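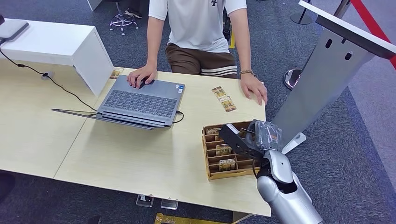 Search this site Search Go

Wednesday, late, typing this on the train so forgive the state of it.

People keep asking what's going on with the arm at work. So. Front desk at Casel, key cards, guest bits, the lot. Two of us per shift used to do the handing over and putting away. Now there's one of us and the arm, and the other one is "floating". Floating means you walk about the building looking for something to carry.

The thing itself is fine. Slow. It sorts cards into the wooden holder and passes over the wrapped packs, and it's better with stiff things than with soft ones. Plastic wrap is a pain because it slides. Thibault Roussel has spent most of March sat at the desk with his laptop moving numbers up and down by tiny amounts, and you learn not to talk to him while he's doing it. He did say the grip was at 402 of whatever the unit is and then 414 and that 414 was the good one. I wrote it on my hand for some reason.

What's changed for me. The typing, mostly. I used to do a card and chat at the same time, where've you come from, was the traffic bad, all that. The card gave you something to look at. Now my hands are empty and I just stand there being friendly at people. Much harder! Some guests love it and go straight past me to watch the arm. A few want a person to do it and say so, and then I do it by hand, which we're still allowed to. I hope that stays.

Léonie Delaunay on nights has the opposite view. She says it's the first job she's had where she isn't doing the same wrist movement all shift and her thumb has stopped hurting. Fair enough. I hadn't thought about my thumb until she said that and now it's all I think about.

The number they gave us in the meeting was 300 cards a day at the busy end, and the arm should take 200 of those. Should. Doesn't yet. When it stops halfway it waits for somebody to press carry on, and that somebody is me, so I can't really go far. So much for floating. I asked if pressing carry on counts as a task on the rota and got a long look and a "good question". Still not on the rota.

Also they've put it in the training pack that we are now "hosts". Same badge, same pay. I did ask.

Things I'd want sorted if anyone from upstairs reads this (hello):

The stop button. Everyone on every shift shown where it is, not just whoever was in that morning. I had to show the new lad myself and I'd only been shown once.

Hours. If the second person really isn't needed at the desk then say so now, don't let it drift until summer and then cut people quietly. We can all do the sums.

Let us name the faults. At the moment there's a form from Huet with a drop-down and none of the options is "it's just holding it and not letting go". So everything gets logged as Other. Then they come back and ask why there's so much Other.

Anyway. I don't hate it. I thought I would, I was properly grumpy when the crates came. Thibault asks us what's annoying and then teh annoying thing is sometimes gone the next morning, and I've had managers in this trade who never managed that once. But he goes back to Vuveo when the set up's finished and then it's a phone number and the form.

My stop. Will write up the Trudura meeting when I've had some sleep, there's a lot in it about breaks and I took notes for once.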